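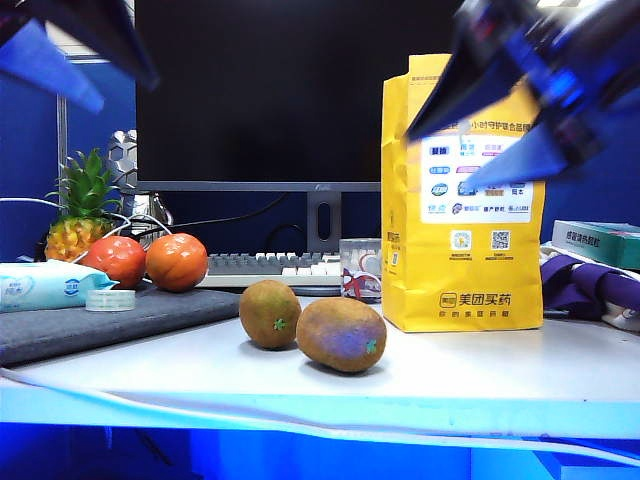
Fruit and a pack of wipes on the white table, Skorlow open day.

Jun 30, 2019

Skorlow is a rehearsal and recording building with a live room, two control rooms and a small hall upstairs. It opened to visitors for one afternoon, in groups of 28. Ours was led by Faustino Alvarado, who mixes most of the live sessions made there.

The tour began in the hall. Capacity is 44 seated. The stage is low and carries a separate power feed for backline, which keeps lighting noise out of the guitar amps. Alvarado played the same snare recording with the curtains open and then drawn. The difference was clear from the back row, less so near the stage.

The live room is downstairs. The floor is isolated from the walls and the drum position is fixed, with 27 microphone lines run to the larger control room. Jalero recorded their second album here, mostly in full takes, with the singer in the corridor. We heard one track without vocals. The bass was louder than on the released version, and I preferred it.

Questions took up the last part of the visit. Someone asked about tape. The machine works but is booked only a few times a year - the cost of reels puts most bands off. Ocampo used it for a single pressed in 1000 copies.

The afternoon closed with a short set by Bultumel, a trio with two keyboards and drums. The vocals were low for the first two songs and were corrected by the third. They return in November for a full concert in the hall. Tickets are sold at the door only.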